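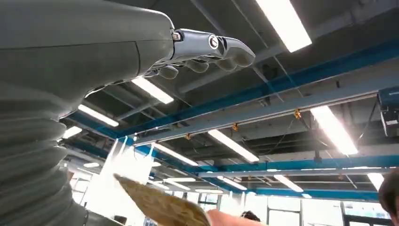 One finger out, three curled, and the blue beams of the hall behind it. Day one with the Plollard hand.

1/ Since people keep asking: yes, I went to see the Plollard hand at Avholm. Yes, I got longer with it than the sales video gives you. No, I am not buying one yet. Long thread, mute me if you don't care about grippers.

2/ Background for new followers. I run packing and kitting for a mid-size shop. We make flat-pack display stands. Most of our handling is thin, flat, annoying stuff that vacuum cups hate, so every few months somebody tries to sell me fingers.

3/ What's on offer is a lease. You get the arm, the hand, a wrist camera, the software and what they call "guided onboarding." Three years minimum. They will not sell you the hand by itself. I asked twice and got two different reasons.

4/ The pitch is that you show it a part, tell it in plain words what to do with the part, and it works the grasp out. No programming, no fixtures. I have heard "no fixtures" from four vendors now, and I own a whole shelf of fixtures.

5/ Credit where due. The hand is a nice piece of work up close. The fingers are segmented links with proper joints, and the lower arm has a ribbed bellows cover on it. I like a cover. We have dust from the saws and it gets into everything that moves.

6/ I don't like that the cover is a "wear item." That's their phrase, page 11 of the lease. Wear items are yours to pay for. Nowhere on page 11 does it say what one costs or how long it lasts.

7/ Sixten Lunde ran the session for them. Patient guy, knew the machine, didn't oversell. When he didn't know something he wrote it down. I wish he'd written the brochure.

8/ I brought my own parts, which I recommend to anybody going to one of these. Their demo bin is full of blocks and bottles. Blocks and bottles are easy. My box was backing boards, corner strips and shelf tongues, all scuffed, some a bit warped, the way they show up on our line.

9/ Results on the backing boards, laid flat on a table: 30 tries, 17 clean picks. A clean pick for me means it came up on the first attempt and went down where it was supposed to go. If it slid the board to the table edge to get a finger under it, I counted that as fine. Clever trick, to be fair.

10/ The other 13 were a mix. Some it never got off the table. Some it got up and then let rotate in the grip until the corner was pointing at the floor. A person would fix that without noticing. The hand just carried on to the drop-off as if all was well.

11/ That last bit bothers me more than the misses. A miss stops the line and somebody walks over. A bad grip that reports itself as a good grip ends up in a customer's box.

12/ Handing it a part from a person's hand went better. It took most of what I offered, as long as I held still. I do not hold still at two in the afternoon in August and neither does anybody on my crew.

13/ Speed. The brochure says 400 picks an hour. I asked what kind of part. "Representative items." I asked which items. That got written down too. On my boards we were nowhere near it, and Sixten said up front we wouldn't be.

14/ The light. Their hall has tall windows down one side and fluorescents all over the ceiling. My packing area has neither of those. I asked if the camera would cope in a dim corner with one bad tube. The answer was that a lighting survey is part of onboarding. The lighting survey is billed separately.

15/ Starting to see a pattern with that word onboarding.

16/ Somebody will say compare it to the Nordin gripper. OK. The Nordin is two flat jaws and a spring. It's ugly, you do have to build a fixture for each part, and it can't do one thing on the Plollard brochure. We've had ours running for nearly 3 years and the only thing I've changed is the pads.

17/ Not saying that settles it. If you change parts every day, fixtures will eat you alive and I can see paying for fingers. We change parts a few times a season.

18/ Signe Holmgren over at Plarbridge has had one on lease since spring, so I called her. She's happier than I expected to be told. They do small molded housings, lots of shapes, short runs. She said the first weeks were rough and the support people picked up the phone.

19/ She also said she keeps a person near it. Full time? "Near it," she said. So when you do your payback math, don't zero out that wage the way the spreadsheet on their site does. Go look, the cell is locked, you can't even type a number in.

20/ Things I asked for in writing before I'd go any further: price of the cover, price of a replacement finger, what happens to the lease if the software subscription changes, and a pick rate on MY boards with the failures counted.

21/ What I have back as of 08/10/2025: the finger price. It's not terrible. I won't post it because they asked me not to, which I also don't love, but I said I wouldn't.

22/ A few replies I'm getting. "The software gets better every month." Maybe so. Then I can lease it in the month it's good. I'm not signing for three years on the strength of an update I haven't seen.

23/ "You're just anti-automation." I have a cutter, two conveyors and a palletizer, and I'd marry the palletizer. I like machines that do the thing on the label.

24/ "Did it feel safe?" Reasonable question. It moved slowly with people close by, and it stopped when I put my arm in the way. I tried that a few times at different heights. No complaints from me there, though the slow mode is a big part of why the pick rate was what it was. I want to know which mode the 400 came from.

25/ Where I've landed: I asked for a two-week trial on our floor, under our lights, with our dust. They offered a second visit to theirs. We're still going back and forth.

26/ If you've had one of these running on flat stock for more than a couple of months, please message me. Especially if you've had to replace the cover. I'll add to this thread if the trial happens.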